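Open Saturday at Mavano

I drove 60 miles on the morning of 13th January to see the robot lab at Mavano, and I'd do it again tomorrow, even though the main demo fell flat on its face right in front of us!

The place is smaller than I expected. You come in past a coat rack and a long hallway, sign a waiver (four pages, I skimmed it) and then you're standing in a warm room full of fans. They split us into groups, and mine started with Andetance, which is their name for the arm that sorts small blocks into places on a tray. It was supposed to run all day. By the time we got our turn it had stopped, with a red light on the post beside it and a message on the screen that just said fault 1423.

I figured they'd hurry us along to the next room, but the woman running the tour pulled up a chair and told us the whole story, and it was the best part of my visit. The arm had been told that a block was a little lower than it really was. So it came down, pressed, felt more push back than it should have and shut itself off. Good! That's the safety limit doing its job. The bad part was that somebody had cleared the same fault twice before lunch and restarted without checking the height setting — and on the third go it bent a fingertip.

There's a rule on the wall about this now, in fresh marker. One restart, then you stop and call someone. She said they had one like it last August and let it fade, and she didn't try to dress that up for us, which I liked.

After that we went next door to see Han, the simulator, where they try every job before the real arm gets it. They had run this one 1382 times with no fault at all. A kid in our group asked how that could be, and the answer was that the simulated tray was perfectly level and the real one had been put back after cleaning with a shim missing. A shim! I laughed, then remembered my own kitchen table.

They're adding tilted trays to the practice runs now, along with blocks that aren't quite where they ought to be. I stayed at that screen far too long and missed most of the talk on Erolel, so somebody else will have to tell you about that one. The coffee was fine, parking is free behind the building, and you should wear a layer you can take off.
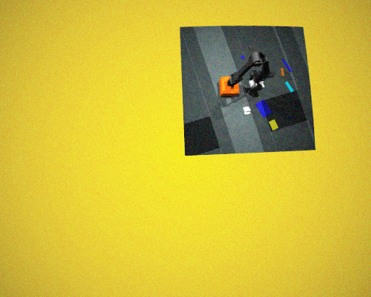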